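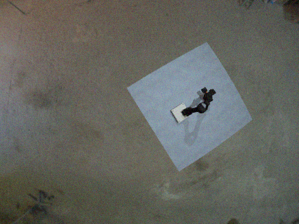 Melina wants to know why I'd bother steering the thing around in simulation when I could just grab a real arm and drag it through the motion. Fair question, and she's asked it twice now, so I owe her a proper answer!

Mostly it's because I'm clumsy. When I guide an arm by hand I lean on it, I block my own view, and my elbow ends up in half the recordings. In the sim I drive it with a gamepad from my kitchen, and if I shove the gripper into the panel I hit reset and go get more coffee. I've recorded 108 runs since May (the folder is called Plekcombe, don't ask) and I threw out 4 last night where I overshot and then sort of wandered back, hoping it wouldn't count. It counts. The policy learns the wandering too – I found that out with my first batch, when the arm picked up my habit of pausing halfway and dithering.

What I miss is the feel. With a real arm in your hands you know right away when a wrist angle is awkward, and with thumbsticks you only see it, a bit late, usually from a bad viewpoint. Looking straight down I'm terrible at judging height, so I've started lowering in little taps – tap, look, tap, look. Slow, but the recordings are so much cleaner.

Arne says he'd do ten by hand first and then switch over. I might try that with the next task, once I've relabeled this lot.

Home Older Posts Newer Posts About Archive Contact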